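The slipping started in February. Grasps that had worked fine for weeks began to fail on empty plastic bottles, always the same way – the fingers closed, the log said the object was held, and the bottle slid down during the lift.

I blamed the finger pads first and swapped both. No change. Then I went through almost 300 logged grasps and found the closing force leveling off early, at 200 counts when it should have reached 680.

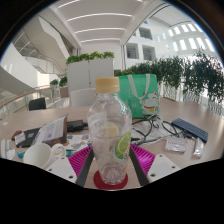

Damián Pacheco found the cause. The last firmware update had put the force limit back to its default, and our startup script only wrote our value if the field was blank. It wasn't blank, so the script skipped it.

The script now writes the limit every time and reads it back. If the two values don't match, the gripper won't close. I still have to rerun the February tests, starting with the bottles.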